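From: Ramil Sebastian
To: plulach-users
Date: 2019-11-12
Subject: Re: [plulach-users] Liner sizing table, rounding and the short-tail problem

Charito Macaraeg wrote:

> I ran the new sizing table against our list of receptacles in
> the Triltville building and I get a different liner for the
> small round ones than the old table gave. The old one said one
> size up. Is the new table wrong, or was the old one padded? Also,
> the import stopped on line 274 of my file with "circumference out
> of range" and I don't see anything odd on that line.
>
> Second question. Does the height field mean the height of the
> receptacle or the height of the liner? The Ginell sheet and the
> Estrella sheet seem to disagree.
>
> Charito

Charito,

Taking these out of order.

Height is the height of the receptacle, outside, floor to rim. The Ginell sheet has it right. The Estrella sheet was written for the previous release, where the field held the flat length of the liner and the program worked backward. If you mix rows from both sheets you will get liners that are too long on one half and too short on the other, and no warning, since both values are legal. Pick one sheet and convert the other before you import.

To convert an Estrella row, take the liner length and subtract the overhang and half the base diameter. The overhang is in the header of the sheet, not in the row. If the header is missing, measure it again instead of guessing.

On the size change: the old table was padded. It took the rim circumference, halved it to get the flat width, and then rounded up to the next stocked width in all cases, even where the exact value was already a stocked width. The new table rounds up only when there is a remainder. For round receptacles with straight sides the two agree most of the time. For small round ones the rim often lands exactly on a stocked width, so the old table went one size up for no benefit. Extra width at the rim gathers into folds and the film slides down inside as weight is added.
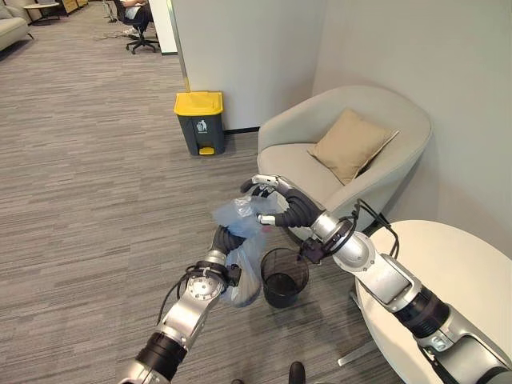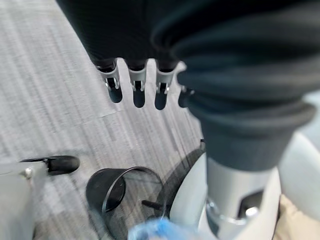
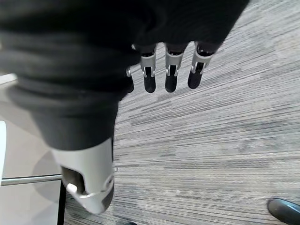

There is one case where the old padding did help by accident. If the receptacle tapers, with the rim wider than the base, people tend to measure at the middle, where the tape sits more easily. That gives a flat width too small for the rim. The old table hid the error by rounding up. The new one does not. I would recheck any row where the measurement was taken with the receptacle in place, and take it again at the rim, outside the bead if there is one.

Square and rectangular receptacles go by perimeter, same field. Do not enter the diagonal. Two of the rows you sent me look like diagonals: the width and depth columns are filled in and the circumference is much less than twice their sum.

Now the import error. The line number in the message is not the line number in your file. The importer drops blank lines and comment lines before it counts, so the row it means is further down. In the copy you attached, the value it rejected is "2,002". The comma is read as a field separator under the default settings, so the program sees a circumference of 2 and a stray column after it. The lower limit is well above 2, which is where the range message comes from. Either quote the value or take the comma out. I would take it out, because the export does not preserve quotes and you will hit the same thing on the way back in.

That behavior is documented, but under "Locale" and not under "Import", so I don't blame anyone for missing it. I asked for the message to print the raw row back in August. The request is still open.

A few smaller points from reading your file:

The gauge column is ignored unless the material column is filled in. Yours is blank throughout, so every row is being sized with the default film. This doesn't change the width but does change the carton count.

Trailing spaces in the location column create separate groups in the summary. "Level B" and "Level B " are two locations as far as the report is concerned.

If you use the short-tail option for shallow receptacles, set it per row. Setting it in the header applies it to everything below, including the tall ones, and the overhang goes to zero with no message. I did this myself on the first run and had to reissue the order sheet.

If you still get a range error after fixing the comma, send me the log and the first page of the file, before any edits in a spreadsheet program. Some of them rewrite the number format on save.

Ramil

_______________________________________________
plulach-users mailing list
To unsubscribe, send a message with the word "unsubscribe" in the subject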